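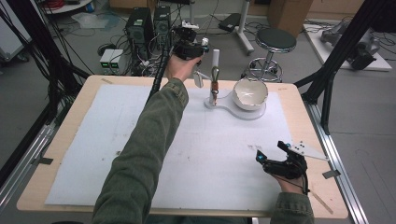
현관과 식탁 사이, 작은 물건들의 주소

집 안에서 가장 자주 잃어버리는 물건은 집 밖으로 나갈 때 꼭 필요한 물건이다. 열쇠, 교통카드, 이어폰, 그리고 그것들을 한데 묶어 두려고 산 끈. 나는 지난겨울에 열쇠를 잃어버리지 않으려고 끈을 샀고, 봄이 오기 전에 끈을 잃어버렸다. 열쇠는 끈에 달려 있었다.

끈이 나온 곳은 냉장고 위였다. 왜 거기 있었는지는 모른다. 냉장고 위에 끈을 올려놓은 사람은 키로 보나 전과로 보나 나일 수밖에 없는데, 기억은 깨끗하다. 그날 저녁에 나는 검색창에 '열쇠 거치대'를 쳤고, 그 뒤로 몇 달 동안 필요 이상으로 많은 거치대를 알게 되었다. 이 글은 그 기록이다. 거치대가 인생을 바꾼 이야기를 기대한 독자라면 앞쪽의 인터뷰 기사로 돌아가시길 권한다.

이름부터가 문제다

이 물건에는 제대로 된 우리말 이름이 없다. 쇼핑몰에서는 '소품 트레이', '액세서리 스탠드', '현관 정리대', '키 홀더 받침'이 뒤섞여 나온다. 영어권에서는 주머니에 든 것을 몽땅 받아 낸다는 뜻으로 캐치올이라고 부르는데, 국내 판매자 몇 곳이 이 말을 그대로 가져다 쓰는 바람에 검색 결과에 야구 글러브가 끼어든다. 어느 판매자는 '귀가 접시'라고 써 놓았다. 집에 돌아온 접시 같아서 조금 쓸쓸하지만 지금까지 본 이름 가운데 제일 낫다. 이 글에서도 가끔 빌려 쓰겠다.

생김새는 크게 두 갈래다. 담는 것과 거는 것. 담는 쪽은 접시나 그릇이고, 거는 쪽은 기둥이나 고리다. 오랫동안 이 둘은 따로 살았다. 접시는 신발장 위에, 고리는 현관문 옆 벽에 있었다. 그러다가 기둥 하나에 그릇 자리까지 붙인 물건이 나오기 시작했다. 납작한 받침에서 흰 기둥이 올라오고, 받침이 잘록해졌다가 다시 넓어지면서 둥근 자리가 생긴다. 기둥에는 올리브색 끈을 걸고, 둥근 자리에는 물결 모양 테두리가 갈색으로 마감된 그릇을 얹는 식이다. 위에서 보면 숟가락 두 개가 화해한 모양이랄까. 내가 식탁에 들인 것도 이 계열이다.

왜 식탁인가 하는 질문은 잠시 뒤에 다루겠다. 가족도 같은 질문을 했고, 나는 그때도 잠시 뒤에 다루겠다고 했다.

접시의 시대

담는 쪽부터 보자. 처음 산 것은 동네 생활용품점의 넓적한 접시였다. 접시는 넓을수록 좋다고 생각했다. 열쇠도 놓고, 지갑도 놓고, 영수증도 잠깐 놓으면 되니까. '잠깐'이라는 말이 들어간 계획은 모두 실패한다는 것을 그때는 몰랐다. 일주일 만에 접시에는 영수증, 치과 예약 카드, 나사 하나, 봉투를 뜯지 않은 물티슈가 쌓였다. 열쇠는 그 아래 어딘가에 지층을 이루고 있었다.

나사는 지금도 갖고 있다. 어디서 나온 나사인지 모르기 때문에 버릴 수가 없다. 이걸 버리는 날 집 안의 무언가가 천천히 무너질 것이다.

그래서 접시에는 깊이가 있어야 하고, 넓이에는 한도가 있어야 한다. 정리 관련 책을 보면 손바닥만 한 그릇을 권하는데, 책을 쓴 분들의 손이 얼마나 큰지는 적혀 있지 않다. 내 기준은 이렇다. 열쇠와 반지와 이어폰 케이스가 들어가고 나면 치과 예약 카드가 설 자리가 없는 크기. 예약 카드가 삐죽 튀어나와 불편해 보여야 사람은 비로소 그것을 달력에 옮겨 적는다.

테두리가 울퉁불퉁한 그릇을 고른 데에는 대단한 이유가 없다. 매끈한 원형은 어쩐지 재떨이 같았다. 크림색에 갈색 테를 두른 그릇은 옛날 찻집의 각설탕 그릇이나 누군가의 결혼 답례품을 떠올리게 하는데, 둘 다 내게는 싫지 않은 기억이다. 안쪽이 반들반들해서 빛이 환하게 비친다. 밤에 불을 켜고 들어오면 그릇이 먼저 번쩍한다. 열쇠를 여기 놓으라는 신호로 받아들이면 편리하고, 설거지를 왜 안 했느냐는 신호로 받아들이면 불편하다. 나는 전자를 택했다.

소리도 생각해야 한다. 도자기에 열쇠를 던지면 온 집이 귀가 시각을 안다. 새벽에 들어오는 사람에게는 심각한 결함이고, 그 사람을 기다리던 사람에게는 훌륭한 기능이다. 소음이 걱정이라면 펠트나 가죽을 깔라고들 하는데, 깔고 나면 그 밑으로 동전이 들어간다. 동전은 원래 밑으로 들어가는 것을 좋아한다.

기둥의 시대

거는 쪽은 조금 더 복잡하다. 끈이라는 물건의 성격 때문이다. 끈은 내려놓으면 반드시 엉킨다. 혼자 있어도 엉키고, 옆에 충전선이 있으면 신이 나서 엉킨다. 게다가 요즘 끈에는 달린 것이 많다. 내 것만 해도 올리브색 줄 끝에 적갈색 가죽 느낌의 탭이 달렸고, 그 밑으로 금속 고리와 구리색 걸쇠가 매달려 있다. 접시에 넣으면 걸쇠가 이어폰 케이스를 긁고, 탭은 접히고, 줄은 테두리를 넘어 식탁 위로 흘러내린다. 남은 방법은 걸어 두는 것뿐이다.

문제는 거는 물건 대부분이 벽을 요구한다는 점이다. 벽에 못을 박으려면 집주인의 허락이 필요하고, 집주인의 허락을 받으려면 집주인의 전화번호가 필요하고, 그 전화번호를 적은 종이는 넓적한 접시 밑에 있다. 접착식 고리도 써 보았다. 포장에는 튼튼한 아저씨가 엄지를 세우고 있었다. 아저씨를 믿고 열쇠 꾸러미를 걸어 둔 지 나흘째 되던 새벽, 거실에서 누가 침입하는 소리가 났다. 벽지도 한 뼘쯤 같이 침입했다.

세워 두는 기둥에는 그런 위험이 없다. 대신 넘어진다. 가느다란 기둥 위쪽에 무게를 매달아 놓고 사람이 지나가다 옷소매로 건드리는 것이니 넘어지지 않는 쪽이 이상하다. 그래서 받침이 중요하다. 이 바닥에서는 모두가 기둥을 보고 사서 받침 때문에 반품한다. 받침은 기둥보다 훨씬 못생겨도 괜찮고, 훨씬 무거워야 한다.

내가 써 본 것과 써 보다 만 것

취재라는 명목으로 세 군데의 물건을 집에 들였다. 가족에게는 업무용이라고 설명했고, 가족은 지난번 캠핑 의자도 업무용이었다는 사실을 상기시켜 주었다.

먼저 울루스(Ullus). 소품만 만드는 작은 공방으로, 상품 설명이 상품보다 길다. 여기서 나온 스탠드는 무게가 643그램이다. 왜 하필 643이냐고 문의했더니 만들어 보니 그 무게였다는 답이 왔다. 오랜만에 읽은 믿음직한 문장이었다. 이만하면 줄 하나와 열쇠 꾸러미를 걸어도 흔들리지 않는다. 가방을 걸면 흔들린다. 가방은 왜 걸었느냐고 묻는다면, 걸 수 있게 생겼기 때문이다. 기둥만 보면 걸고 싶어지는 마음에 관해서는 제조사에 책임을 물을 수 없다고 설명서 맨 끝에 적혀 있다.

다음은 스마디(Smadi)의 얇은 철판 제품이다. 무게 300그램. 예쁘다. 정말 예쁘고, 환기하려고 창문을 열면 자세를 바꾼다. 상자에는 '공간에 긴장감을 주는 오브제'라고 되어 있는데 긴장한 것은 나였다. 결국 받침 밑에 자석을 붙여 철제 서랍장 위로 옮겼고, 거기서는 훌륭하게 일하고 있다. 다만 서랍장은 안방 깊숙한 곳에 있어서 열쇠를 걸려면 신발을 벗고 집을 가로질러야 한다. 그사이에 열쇠는 대개 냉장고 위로 간다.

마지막은 기르카치(Girkach). 이름을 읽는 데 시간이 걸렸고 조립하는 데는 더 걸렸다. 설명서에 그림이 없고 글만 있는데, 글이 시적이다. '팔을 기둥의 어깨에 쉬게 하라.' 저녁 내내 기둥의 어깨를 찾았다. 완성하고 나니 쓸 만했다. 옆으로 뻗은 작은 팔에 반지를 끼워 둘 수 있고, 그릇 자리도 넉넉하다. 조립할 때 남은 나사가 하나 있다. 앞서 말한 나사와 나란히 두었더니 크기가 달랐다. 사연이 늘었다.

가격은 적지 않겠다. 접시 하나와 막대기 하나의 값이라고 생각하면 비싸고, 열쇠공을 밤에 부르는 값이라고 생각하면 싸다. 나는 두 계산을 모두 해 봤고, 두 번째 계산을 먼저 했어야 한다는 결론에 이르렀다.

그래서 왜 식탁인가

현관에 두어야 맞다. 모든 책에 그렇게 쓰여 있고 나도 동의한다. 그런데 우리 집 현관에는 신발장이 하나 있고, 신발장 위에는 택배 상자가 있으며, 택배 상자 안에는 다른 택배 상자가 있다. 그것들을 치우면 스탠드를 놓을 수 있다. 치우는 일에 관해서는 따로 기획 기사를 준비하고 있다.

집에 돌아온 사람의 동선을 며칠 관찰해 보니, 적어도 우리 집에서는 누구도 현관에서 손을 비우지 않았다. 장바구니를 든 채로, 전화를 받는 채로 일단 안으로 들어온다. 처음으로 손이 자유로워지는 곳이 식탁이다. 장바구니를 내려놓고, 그 옆에 열쇠를 내려놓고, 열쇠 위에 파를 내려놓는다. 열쇠가 사라지는 것은 이때다. 그러니 스탠드는 파보다 높은 곳에 있어야 한다. 기둥의 진가가 여기에 있다. 파에 묻힌 기둥은 아직 본 적이 없다.

식탁은 모서리가 둥근 밝은 나무 상판이다. 여기에 흰 시트를 한 장 깔았다. 식탁을 다 덮지는 않고 가장자리로 나무가 한 줄씩 드러난다. 딱 맞게 재단해 주는 집도 있었지만 치수를 재러 간 줄자가 돌아오지 않았다. 가장자리가 드러나니 밥 먹을 때 팔꿈치가 나무에 닿아서 좋다는 의견이 있고, 시트가 작은 것을 좋게 말하는 재주가 있다는 의견도 있다. 둘 다 같은 사람이 한 말이다.

흰 시트의 단점은 흰색이라는 점이다. 무엇을 내려놓았는지가 기록으로 남는다. 어두운 얼룩 하나, 잿빛으로 스친 자국 하나. 처음에는 멜라민 스펀지를 들고 달려들었는데 요즘은 그냥 둔다. 식탁은 무언가를 올려놓으라고 있는 가구이고, 올려놓은 것은 언젠가 자국을 낸다. 장점도 흰색이라는 점이다. 작은 물건이 잘 보인다. 구리색 걸쇠가 떨어져 있으면 멀리서도 안다. 얼룩무늬 식탁보를 쓰던 시절에는 귀걸이 한 짝이 무늬 행세를 하며 계절 하나를 버텼다.

소매 이야기

식탁 위 스탠드의 천적은 소매다. 특히 낙낙한 긴소매 셔츠. 팔을 뻗어 맞은편 그릇을 집으려는 순간 소맷부리의 단추가 기둥을 노린다. 나는 올리브색 셔츠를 즐겨 입는데, 올리브색 끈이 걸린 기둥 앞에서 올리브색 소매를 휘두르면 어디까지가 끈이고 어디부터가 옷인지 순간적으로 헷갈린다. 한번은 끈을 당긴다는 것이 내 소매를 당겼다. 잘 당겨지지 않아서 세게 당겼다.

기둥은 식탁 한가운데보다 먼 쪽 가장자리 근처가 낫다. 손을 끝까지 뻗어야 닿는 곳이면 지나가다 건드릴 일이 줄고, 밥그릇과 다툴 일도 없다. 대신 너무 가장자리로 가면 고양이의 관할이 된다. 고양이가 있는 집이라면 받침에 미끄럼 방지 패드를 붙이고, 마음의 준비도 함께 붙여 두기를 바란다.

그릇을 살짝 기울여 얹는 것도 한 가지 방법이다. 받침에 반듯이 놓으면 안이 잘 안 보이는 자리에서도, 비스듬히 놓으면 앉은 채로 속이 들여다보인다. 내용물이 쏠리므로 가벼운 것만 담아야 한다. 우리 집에서는 반지와 단추 정도가 이 대접을 받는다. 동전은 받지 못한다.

채우는 법, 비우는 법

편집부에서는 독자에게 도움이 되는 항목을 넣으라고 했다. 넣겠다.

걸 것은 하나만 건다. 끈이 둘이면 엉키고, 셋이면 기둥이 안 보인다. 여분의 끈은 서랍에 넣고 잊는다. 어차피 잊는다.

그릇에는 매일 나갈 때 들고 나가는 것만 담는다. 들고 나갔는데 그릇에 아직 뭔가 남아 있다면 그것은 여기 살 자격이 없는 물건이다. 우리 집에서 한 달 동안 자격 심사를 했더니 립밤 뚜껑, 방전된 차고 리모컨이 나왔다. 우리 집에는 차고가 없다.

도자기 그릇은 미지근한 물에 중성세제로 씻는다. 테두리의 골에 먼지가 끼면 칫솔을 쓴다. 가죽 탭이 달린 끈은 물에 담그지 말고 마른 천으로 닦는다. 금속 고리는 치약으로 닦으면 반짝인다는 이야기가 인터넷에 많은데, 내가 해 본 바로는 박하 냄새가 나는 고리가 되었다.

기둥의 높이는 끈을 반으로 접은 길이보다 길어야 한다. 걸쇠가 받침에 닿으면 끈이 꺾이고, 건드릴 때마다 짤랑거린다. 울루스는 기둥 높이를 400밀리미터까지 주문받는다고 하는데, 그쯤 되면 식탁에 가로등이 선 느낌이다. 마주 앉은 사람과 대화할 때 고개를 좌우로 움직여야 한다. 관계에 따라서는 장점일 수도 있겠다.

셀린의 창고에서

중고 그릇이 많다는 말에 셀린(Celine)이라는 가게에도 가 보았다. 상호만 보고 화려한 곳을 상상했는데, 시장 골목 안쪽의 창고형 그릇집이다. 짝 잃은 접시와 뚜껑 없는 설탕 그릇이 벽을 이루고 있고, 선반마다 번호가 붙어 있다. 내가 찾던 작은 그릇들은 91번 선반에 있었다. 번호는 순서대로 붙어 있지 않아서 91번 옆은 12번이었다. 주인에게 이유를 물으니 찾는 재미라고 했다.

그곳에서 오후를 다 보냈다. 종지, 간장 그릇, 잔 받침, 용도를 알 수 없는 칸막이 접시. 열쇠를 담겠다고 하니 주인은 아무거나 가져가라는 표정을 지었다. 평생 음식이 담기는 그릇을 판 사람에게 열쇠를 담겠다는 손님은 조금 서운한 존재일지도 모른다. 나는 눈치를 보다가 가끔 땅콩도 담을 것이라고 덧붙였다. 주인은 그제야 신문지를 한 장 더 꺼내 싸 주었다.

돌아와서 약속대로 땅콩을 담아 보았다. 크기가 딱 좋았다. 문제는 그날 저녁 들어온 가족이 늘 하던 대로 열쇠를 놓았다는 것이다. 땅콩에서는 쇠 맛이 났고 열쇠에서는 한동안 고소한 냄새가 났다. 땅콩용으로 그릇을 하나 더 사야 하는데, 이번에도 업무용이라고 할 생각이다.

냉장고 위는 지금

몇 달을 써 본 결과를 보고한다. 열쇠는 대체로 제자리에 있다. 끈도 그렇다. 나가기 직전에 식탁을 한 번 돌아보는 버릇이 생겼고, 덕분에 가스레인지 위의 냄비를 끄지 않고 나갈 뻔한 것도 한 번 막았다. 거치대의 공인지 냄비 냄새의 공인지는 의견이 갈린다.

반면 휴대전화는 여전히 잃어버린다. 거치대를 알아보면서 휴대전화 자리를 따로 마련하는 제품도 여럿 봤지만, 그것은 아침부터 밤까지 손에 붙어 있는 물건이라 내려놓는 장소가 없다. 내려놓는 장소가 없는 물건에는 주소를 줄 수 없다. 소파 틈, 세면대, 쌀통 위. 며칠 전에는 통화를 하면서 휴대전화를 찾았다. 전화기 너머의 상대도 같이 걱정해 주었다.

줄자는 아직 돌아오지 않았다. 냉장고 위를 확인하려고 의자를 끌어다 놓고 올라갔더니 줄자 대신 작년 달력과 병따개가 나왔다. 병따개는 자루 끝에 구멍이 있어서, 일단 기둥에 걸어 두었다. 잠깐만.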